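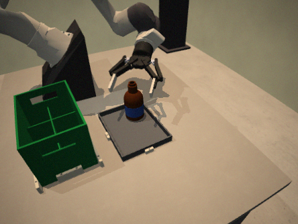
Bottle sorting cell for the shared shop in Cleltport, sim first and then the real build. I want to pick bottles out of a tray and drop them in a divided crate. Got the whole bench modeled before I cut anything for real, the clamps too. Picking works fine when the bottle is standing up like it is there, gripper comes straight down with a finger each side of the neck, closes, lifts. Where I'm stuck is bottles that are lying down. My script only knows the one approach and it either jams the fingertips into the tray floor or squeezes the bottle out sideways.

Home Ask Unanswered Tags Members Log in
Search Jistberg Help... Go

Posted 2024-07-21 by shoprat_k

More info bc I know someone will ask. Arm is an Alva, the second one on the bench isn't doing anything in this script, it's for crate handling later. Gripper is the Clodholm two finger kit with the parallel linkage, stock pads. I ran 163 picks from random bottle poses last night. Upright ones almost all good. Lying down ones almost all bad, I only got 9 of those into the crate and I think some of them were luck.

The tray has a raised rim which makes it worse. If the neck hangs over the rim the wrist wants to come in at an angle and a finger hits the edge.
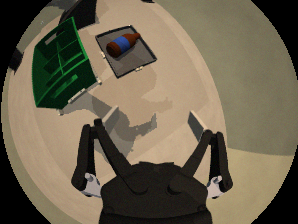

Bottle on its side, neck over the rim, fingers open. One of the bad poses.

What I've tried so far: lowering the grip force (bottle slips), raising it (bottle shoots out), and grabbing by the neck (spins in the pads, then swings down when lifted). Also the crate compartments need the bottle base down so even when I get a good grab I still have to turn it upright before the drop. Do I need a different gripper or am I just planning the grasp wrong? Would rather not buy anything, the shop budget is done until December.

ANSWER 1

Planning the grasp wrong, gripper is fine.

Get the long axis of the bottle first. You're in sim so just read it off the object pose, worry about vision later. Then turn the wrist so the line between the two fingertips is at 90 degrees to that axis, seen from above. Go down vertical. No angle. Your rim problem mostly goes away if you stay vertical and grab the body, on the label, well inside the tray. Leave the neck alone.

Height: the pads need to close at the bottle's center line or a hair below. Above center and the pads push it down and out, that's your bottle shooting away. Check where the tips end up when the linkage is CLOSED and not when it's open, on a lot of linkage grippers the tips travel in an arc and drop as they close. Could be your floor jam right there. I start 15 mm higher than I think I need and come down from that.

For the upright part, don't try and do it in the air over the crate. Lift, clear the rim, rotate the wrist so the base points down, then move over. Check which end is the neck or you'll put half of them in upside down. If the joint limits won't let you get there from one grab, flip the wrist 180 before grasping, a symmetric gripper doesn't care.

Also look at your friction setting on the pads. A lot of people leave the default and it's basically ice.

ANSWER 2

just put foam in the tray so they cant roll. thats what we do with paint cans. or tip the tray so they all slide to one corner

ANSWER 3

Agree with the first answer, one thing to add. Your physics timestep matters for this. Mine was too coarse and thin pads were poking into the bottle before contact got resolved, then it got kicked out like a watermelon seed. Looked exactly like too much force. Made the step smaller and half my weird failures were gone. Slower to run obviously, I let 3000 picks go overnight and read the log with coffee.

And log the angle of the bottle on every fail. If they bunch up at certain angles it's the wrist limits, if they're all over the place it's friction or timestep.

Comment from shoprat_k: ok the closed tip height was it, or a big part of it. I was measuring with the fingers open, duh. Havent touched friction yet. Still getting a few where the neck end catches the rim on the way up, going to try lifting straight up further before any rotation. Will post the script when its less embarassing.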